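Halley Street Community Garden
Second progress report, prepared by Sunee Wattanapong
20th August

You asked us to keep this one shorter than the last, and we have tried. The last one had an appendix on worms.

Water first, as that is where most of your money went. The new tank is in and connected to the shed roof. Jemska delivered it in the wrong colour, then offered to swap it for the right colour at our expense, so we have grown fond of the wrong colour. The pump from Kuusk arrived a fortnight late but hasn't missed a day. Drip lines now run to 158 of the 199 plots. The rest are on the slope behind the compost bays, where the trench met a slab of old concrete that appears on no council plan. Council has since asked us for a copy of our drawing.

Plot holders have taken to the timers with mixed feelings. Several still water by hand on top of the drip, on the grounds that tomatoes can tell. Our meter suggests the tomatoes are drinking well. We ran three evening sessions on setting a timer and will run another when the spring planting starts, with more chairs and fewer handouts.

The Grullenitz plum, which you will remember from the heritage fruit line in the budget, is alive. We planted 7 and can report on all of them: most are in bud, one is sulking near the fence and one was pruned by a goat. The goat's owner has been very decent and has paid for a replacement.

On spending, we are slightly under on pipe and slightly over on concrete saw hire – see above. We would like your approval to move the pipe savings across to cover it. The signed form is with your office, as is the revised form, which asks the same questions in a different order.

The slope should be finished in October if the ground dries out.
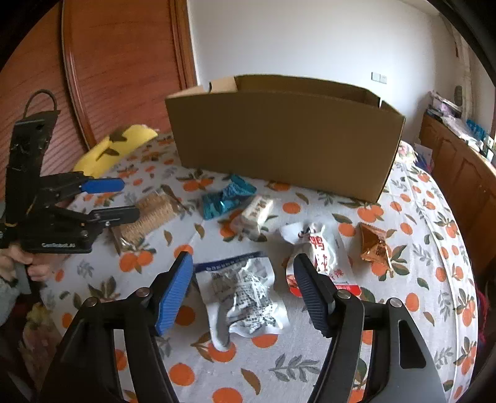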